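Skeptics wanted for a robot open day at Giltthorpe

Hivevent is looking for people to come and watch a tabletop robotics demonstration at the Penry site in January, and then tell us in writing what they made of it. We have read plenty of glowing write-ups of this kind of work. We would like a few from people who are hard to impress.
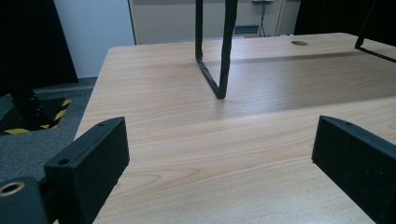
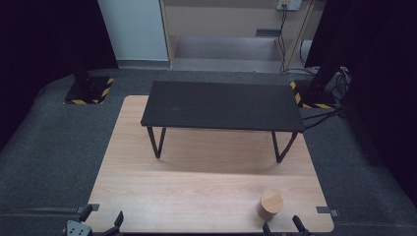
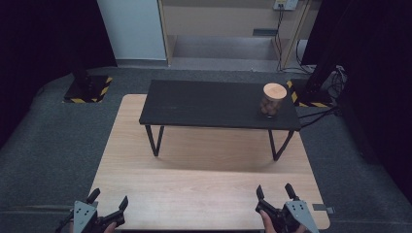

The tabletop work area at Penry. In the last picture, the hand-held grippers are at the near edge.

What you would do: watch a session from start to finish, including the slow parts, and ask whatever you like. The task is small objects on and around a low black table. If you think a child could do it faster, write that down. Then fill in the Cludico feedback form, which has 203 questions, a good many of them repetitive. We did ask for a shorter one.

Who we want: adults with no job or money riding on robots. Warehouse, kitchen and repair shop experience is very welcome. Engineers may apply, but we have had 341 replies to past calls and most were from engineers.

There are 9 places. Doors open at 10 a.m. and you should be done by 3 p.m. Lunch is provided, travel is not.

Please don't apply if you are hoping to see a robot walk, talk or make coffee. You will be let down.

To apply, send up to 3,000 characters on a machine that was supposed to save you time and didn't. No resume needed. Mark it "Penry open day" and include a daytime phone number.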